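The Rernudum Bath Towel

I started Drellham with one towel, and after all this time it's still the thing people write to me about. So let me tell you about it!

The Rernudum is a big, heavy, soft bath towel in 700 gsm cotton. If you've never shopped by weight before, that's the thick end (most hotel towels feel thin next to it). I wanted something I could wrap up in on a cold morning and not want to take off. My sister-in-law Korkor Wumbei tested the early ones on three kids and a dog, and she sent back two versions before she'd let me sell it. The first shed fluff all over her bathroom. The second was lovely but took forever to dry on the rail — a dealbreaker in her house.

The one we sell now has a slightly shorter loop and a flat woven hem that doesn't curl up in the dryer. There's a hanging loop on one long side, sewn in twice.
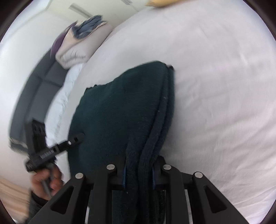

Green bath towel, folded, on a white sheet.

Colors come and go a bit. Green is the one I can never keep in stock, and the next batch lands in December. Oat and Slate are here now. I've stopped doing White for the moment (sorry, I know!), but if enough of you ask I'll bring it back.

Washing is easy. Do one warm wash before you use it, with no fabric softener, and wash the green on its own the first couple of times. Tumble dry on low or hang it up and give it a good shake. It gets softer after five or six washes, so give it a little time if it feels stiff at first.

Size: 30 x 56 inches
Weight: 700 gsm
Material: 100% cotton
Price: $43 each
Matching hand towel: sold separately

Orders over $200 ship free. Everything else goes out at a flat rate, usually the next morning, packed by me or Thu Ung. If you want a monogram, add it at checkout and allow an extra week — Thu does them all on one machine and she won't be rushed.

Questions about color or bulk orders for a rental? Use the contact form and put "towels" in the subject so I spot it.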